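Stories > Short Fiction > Household

The Red Bowl

by Selina Pichler 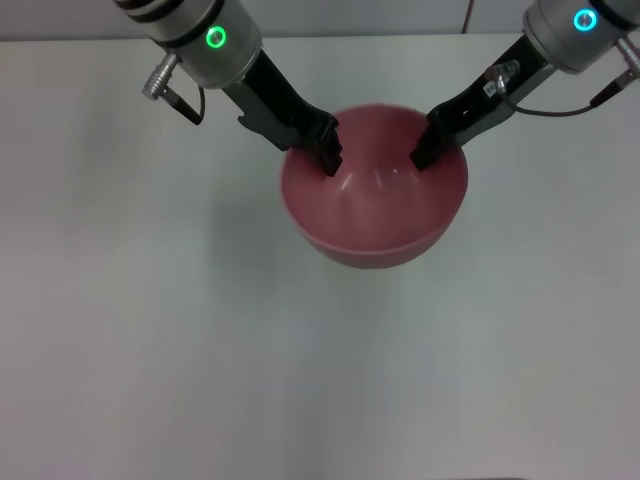

1. Brevden

The bowl went into the last box and came out again twice before Ridwan Santoso decided it could ride on the front seat.

It was plastic and it was red, the sort of red you got from raspberries that had been in the freezer too long. His aunt had mixed everything in it. Pikelets, potting soil, the dye she used on the curtains the year she went off beige. After the dye she'd scrubbed it with bicarb and gone straight back to pikelets.

"You can't want that," said Bogumił Walczak, who had come over with his ute and was owed lunch. "You've got a whole set of glass ones."

"They're heavy."

"They're good bowls."

"You have them, then."

Bogumił took the glass ones. He wrapped them in tea towels and put them on the floor of the ute, then came back in and stood in the kitchen with his hands in his pockets. It was June and the house had been shut up for weeks. You could smell the lino.

They did the pantry next. There were 16 jars with lids and a shoebox of lids that belonged to nothing. Ridwan kept four jars. He wrote the number down because his cousin Poul had asked for a list of everything that left the house, and who took it.

The list was on the back of a power bill for 846 dollars. He had paid the bill himself in autumn and hadn't mentioned it.

2. The list

Poul Baldursdóttir rang while they were eating their pies on the back step.

"Are you doing it by room?"

"More or less."

"What have you got for the kitchen?"

He read it out. Jars, four. Kettle, tip. Glass bowls, Bogumił. Tea towels, Bogumił, though he'd bring them back. Bread knife, Poul, if she wanted it. Toaster, tip.

"And the red bowl?"

He looked through the flyscreen. He'd left it on the table after all, in the middle, where she used to leave it.

"I've put it down as me," he said.

There was a bit of a gap on the line. A magpie was going off in the neighbour's gum.

"I learned to crack an egg in that," Poul said. "I was standing on the step stool. I got shell in it and she made me fish it out with a bigger bit of shell."

"She made me do that."

"She made everyone do that, Ridwan."

He moved the pie bag off his knee. Bogumił got up and went to look at the tap on the side of the house, which didn't need looking at.

"Do you want it?" Ridwan said.

"I don't know. Where would I put it? I've got one cupboard." She covered the phone and said something to somebody, then came back. "Put it down as both."

"You live 18 hours' drive away."

"Then I'll have it when I come up. Put it down as both."

He found the pen and wrote it in. Both. It looked odd in the column.

3. Afternoon

They washed down the shelves with sugar soap and left the cupboard doors open to dry. Bogumił did the high ones. Behind the flour tin he found a packet of birthday candles, mostly pink, and a recipe in pencil for something called Lerier slice, with no oven temperature and no time.

"What's Lerier?"

"A woman from her bowls club, I think. Or a town." Ridwan turned it over. On the back it said *double it, they eat it*.

He tried to remember the slice and got as far as coconut. It might have been a different slice.

By four the kitchen was done except for the table, which was staying for the tenants. He wiped it, then wiped around the bowl, then picked the bowl up and wiped under it. The inside was still smooth, for all the times somebody had gone at it with a metal spoon. He put the candles in, and the recipe, and the four lids that fitted the four jars.

Bogumił was already in the ute with the engine going. The rest of the boxes were tied down under the tarp. Ridwan locked the back door, tried it, and put the key through the laundry window as agreed.

He carried the bowl out to his own car and did the seat belt up over it.

"Fits," Bogumił called across.

"I know it fits," Ridwan said, and went round to the driver's side.

More short fiction
Two Coats of Undercoat — Bjartur Hafstein
The Dandance Road
What Vídalín Left in the Shed
Pegs
A Lift to the Station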